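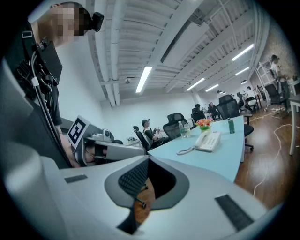
Do we really swallow spiders in our sleep?

Almost certainly not, and the people who say so have never shown how they know.

You've probably heard the spider story. Somebody's cousin tells it at a sleepover. Every person swallows eight spiders a year while sleeping, they say, and everybody screams and pulls the blankets up. It's a great story. But before you tape your mouth shut, let's poke at it a little.

Start with the number. Eight. Who counted? To find out how many spiders people swallow at night, you'd have to watch a lot of sleepers, all night long, for a whole year. You'd need to watch their mouths very closely. I have looked for a study like that and I haven't found one. A number makes a story sound like science, but a number can be made up as easily as anything else.

Now think about it from the spider's side. A spider feels the world mostly through shaking and trembling. Tiny hairs on its legs pick up movements that you and I would never notice. A sleeping person breathes, snores, rolls over and has a thumping heart. To a spider, that's a bit like an earthquake with bad breath. Warm air keeps blowing out of the mouth, too. Why would a spider walk into that? There's no food in there, and nowhere good to hang a web.

Could it happen once, to someone, somewhere? Sure. Lots of odd things could happen once. That's very different from saying it happens to everybody, every year.

So why do people believe it?

Partly because it's hard to check. You're asleep! If I told you that a purple goat sings on your roof every Wednesday at noon, you could go outside and look. If I told you it sings only while you're asleep, you'd have a harder time proving me wrong. Watch out for stories that hide in places where you can't look.

Partly, too, because it's gross. People pass along gross stories faster than boring ones. Suppose you tell 30 kids at school that spiders mostly stay out of our way. How many will repeat it at dinner? Now tell them they eat spiders in the dark.

My school in Tundthorpe had its own version. Ours said 20 spiders a year, and by fifth grade it had grown to 100. The spiders didn't get any hungrier for adventure in those years. The story just got bigger each time somebody wanted a louder scream. When I asked my teacher where the number came from, she said she'd read it in a magazine. Which magazine? She couldn't remember. I've been suspicious of "I read it somewhere" ever since, even when I'm the one saying it.

What do spiders do at night, then?

It depends on the spider. Some sit in their webs and wait for dinner to bump into the threads. Others walk around hunting for insects. Many house spiders like quiet corners, basements and the gap behind a bookcase. A male may go wandering when he's looking for a mate, and that's often the one you meet in the bathtub. He slipped in and can't climb the smooth sides. He didn't come up the drain, by the way. That's another story people like to tell, and most drains have a bend full of water that would be tough to get past.

How to poke at a story yourself

Next time someone tells you an amazing fact, try asking how anyone could have found it out. Ask who counted, and what they were counting. If the answer is "everybody knows that," keep asking. Everybody can be wrong at the same time.

You should do this with me, too. I've told you that spiders feel shaking through the hairs on their legs. Don't just take my word for it! Look it up in a library book about spiders, and then see if a second book agrees. If they don't match, you've found something worth reading more about.

And if you find a spider in your bedroom tonight, you can put a cup over it, slide a card underneath and have a grown-up help you carry it outside. Or leave it alone. It wasn't coming for your mouth.

Written by Lacey Ellwood

More questions to poke at
Does gum stay in your stomach for years?
Are bats really blind?
Can a goldfish remember your face?
Is it true that bulls hate red?
Do we only use part of our brains?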